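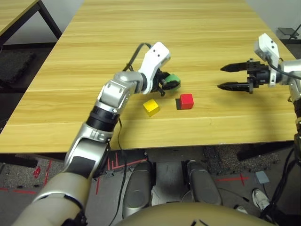

Yellow cube on pale honey-coloured wood.

1/ Notes on choosing lamps for a workroom, after replacing everything in the Trollisholm unit in April. Most of the useful numbers are in the small print on the side of the box.

2/ Watts tell you what you pay for. Lumens tell you the total light. Lux is lumens per square metre where the light lands, and it's the one to check at bench height.

3/ The old Ostermann battens were rated 2,000 lumens each. Fine on paper. The covers had yellowed and the bench was dim.

4/ Colour temperature: I went for 3,000 K. Warm, easy in the evening, makes pale timber look a bit more yellow. If you match paint, go higher.

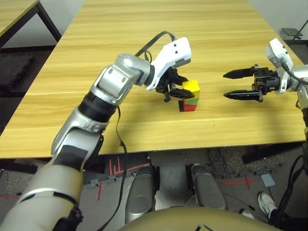 5/ CRI is the average over eight fairly dull test colours. Strong red is a separate figure, R9, and it's often left off the box. A lamp can score well on CRI and still turn red muddy.

6/ CRI 70 is all right for a yard or a stairwell. I would not sort wire or thread under it. The Natberg tubes came with a full data sheet, R9 included, so I bought those.

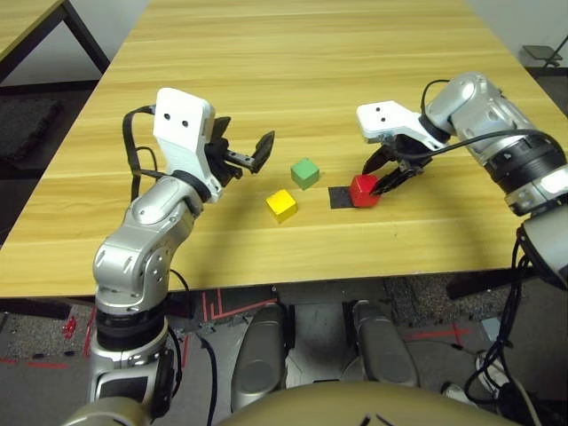
Three small wooden cubes and a black square pad on the table.

7/ Flicker: ask for the driver's figures at the dimmed setting as well as at full output. Cheap dimmers are where it goes wrong.

8/ Don't mix batches over one bench. Two lamps both marked 3,000 K can look clearly different side by side.

9/ Clundesham store room is next. Same tubes, fewer of them, on a sensor.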